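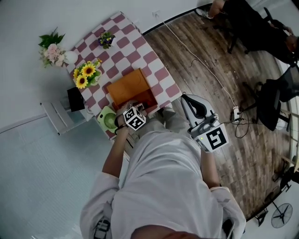
**Manipulation Data Group - Thepsuriya Lab, Equipment Planning Pages**

Gallery for the handheld gripper purchase, second round. Compiled by Sheyla Salazar, last edited July 31, 2022.

The photo at the top was taken at the tabletop station. Operator with a tagged handheld gripper in the right hand and a marked cube in the left, working at a small square table with a wooden box, a desk fan and flowers on it. The station is the unit we budget by: one table, one set of props, one operator, one chair for the person waiting.

**What the request covers**

- Handheld grippers, 4 units, from Skilard. Unit price 1,409 before tax. The quote includes printed tags and one spare set of finger pads per unit.
- Marked cubes. Made in house, charged to the consumables line.
- Head mounts and straps from Tudance. Price pending. Fredy Ñahui has asked for a version with a wider size range.
- Storage and offload computer, one, 2,030. Shared by all stations.
- Power. The current station runs from a strip on the floor with the cables loose beside it. Each new station should get a wall-mounted strip and a cable cover, both to be entered under facilities and kept out of the equipment total.

**Notes on sizing**

Recording sessions are planned at 60 minutes. Battery life on the quoted gripper has to cover a full session without a swap, and Skilard has been asked to confirm this in writing. If they can't, we add one spare battery per unit and resubmit.

Tags are a wear item. A creased or dirty tag means discarded recordings, so replacements are listed as a recurring cost - last year they were paid from the general supplies line and were hard to trace.

Props stay off the equipment request. Boxes, tablecloths, small fans and artificial flowers are bought locally under the petty cash limit and rotated between tables.

**Open items**

- Kodton has offered a competing gripper. No sample unit received yet.
- Floor plan for the added tables, with outlet positions marked. Fredy has the draft.
- Delivery is expected in October if the order is signed before the quote lapses.

Changes to quantities go to Sheyla, with the line number from the request sheet.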